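Clonama Sim Help > Aircraft and Systems > Blackwood twin

Right engine quits on long flights with fuel still showing

Asked by tundgate_flyer
Wednesday, December 26, 2007

I have the Blackwood twin add-on for Tostamier and I keep losing the right engine in cruise. I take off with all four tanks full, climb, lean it out, set cruise power and leave it alone. A good while later the right engine starts to surge, the fuel pressure needle drops and it stops. The total fuel readout on the panel still says there is plenty left. The left engine keeps running most of the time, but once it went too, a few minutes after the right one.

Things I have tried:
Mixture full rich when the surging starts. No change.
Magnetos checked, both on.
Carb heat on. I lose a little manifold pressure and nothing else happens.
Reinstalled the aircraft.

The last time it happened I was on the way into Tundgate and had to land on one engine with the runway already in sight at 1,078 feet, so I would like to understand it before I fly it again. Version is 2, with the last patch. Weather is set to clear. Fuel failures are turned off in the realism menu.

Answer 1
by rudderlock

Sounds like carb ice to me. It can happen in clear weather. Put the heat on sooner and leave it on longer.

Comment from tundgate_flyer: I had carb heat on for the whole second flight and it still quit.

Comment from rudderlock: Then I don't know. I only fly the single.

Answer 2 (accepted)
by Fadime Kaplan

You are running the auxiliary tank dry. The readout you are looking at is the total for all four tanks, and it tells you nothing about the tank that is feeding the engine. Click on the small placard under the readout and it will cycle through left main, left aux, right main and right aux. Watch the right aux on your next flight.

When you load the Blackwood in the air or at the runway, the selectors come up on MAIN. When you load it cold and dark they come up wherever they were saved, and the stock cold and dark file was saved with the right selector on AUX and the left one on MAIN. If you use that file and don't touch the selectors, the right engine burns from the small tank from the first minute.
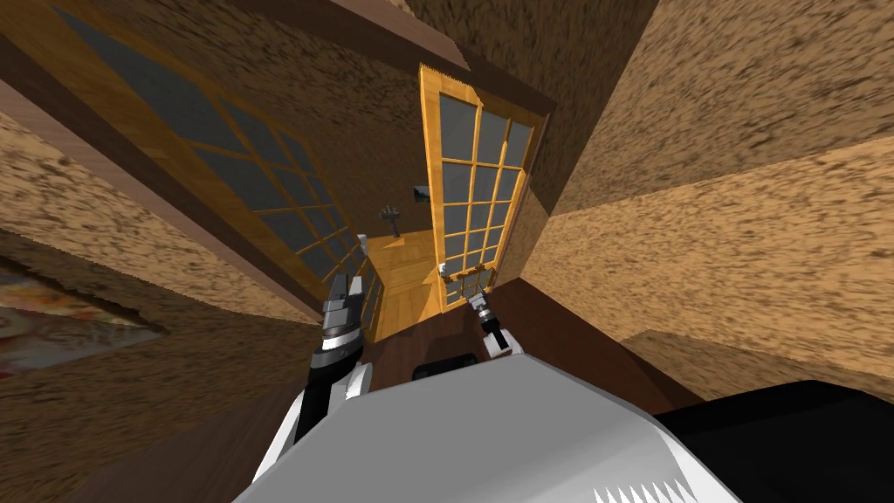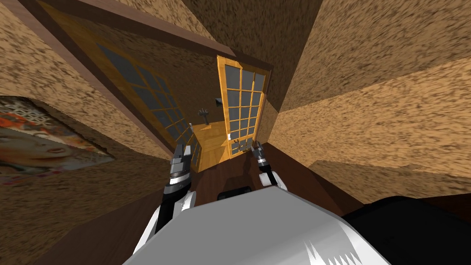
So before you start, move both selectors to MAIN and save the flight under your own name. After that the file will load the way you want it.

For a long leg I do it this way:

Start, taxi, take off and climb on the mains.
Level off and let the engines settle. I use 2,196 rpm in cruise, but anything in the green is fine.
Boost pump on for one side, selector to AUX, wait for the pressure to steady, boost pump off. Then do the other side. Never move both at the same time.
Go back to MAIN on each side while the aux gauge still shows something. I don't wait for the needle to reach the bottom.
Both on MAIN before you begin the descent.

If an engine does quit on you, the order is throttle back to a third, selector to MAIN, boost pump on, mixture rich. The propeller will normally still be windmilling and it picks up again in a few seconds. If you feathered it, you need the starter.

One more thing to check - the selector has a dead spot between MAIN and AUX. With the mouse wheel it is easy to stop there, and the handle looks nearly the same as it does on MAIN. The engine will run on what is left in the line and then quit. Click with the left button and it snaps to the position.

As for the left engine going too, I would guess you turned on crossfeed when the right one stopped. Crossfeed takes fuel from whatever tank the opposite selector is on, so check both handles before you use it.

Comment from tundgate_flyer: Right selector was on AUX, and yes, I used crossfeed. Flew the same route again on the mains and both engines ran all the way. Thank you.

Answer 3
by oldhangar

Same trouble here with version 3 of the beta, but mine was a joystick button assigned to "fuel selector next". I was hitting it with my thumb when I trimmed. Look in the controls menu under Engine and clear anything you didn't put there yourself. The default profile has been assigning it since the October update.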